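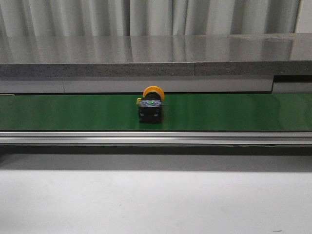
Kenthorpe, Mon 8 June

The Culia works opens its assembly hall to trade visitors twice a year. Our group was taken round in 90 minutes, starting at goods in and ending at the packing benches. Most of the time went on push-button switches, the main product at this site.

A switch is built from the front. The coloured disc and its black collar form the operating head, and the contact block is fitted behind. Culia buys its contact blocks from Nurmi and moulds the discs itself. The guide gave the order code for the amber version as 81, with a surcharge for small lots.

Finished units travel singly on a short belt conveyor with a smooth green surface. The belts come from Angate. A smooth face wipes clean easily, but a light part can slide on it if the drive starts sharply, so the speed is ramped. Tracking is checked at the end rollers at the start of each shift. 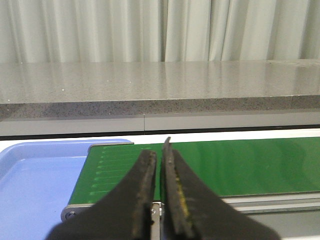
How often is a belt replaced?

Every 10 months on the short conveyors, or earlier if the edge begins to fray. The change takes two fitters one morning.

Packing was idle during our visit. Cartons hold 10 switches, each in its own sleeve. The next open day is in July, and places are booked through the Kenthorpe office.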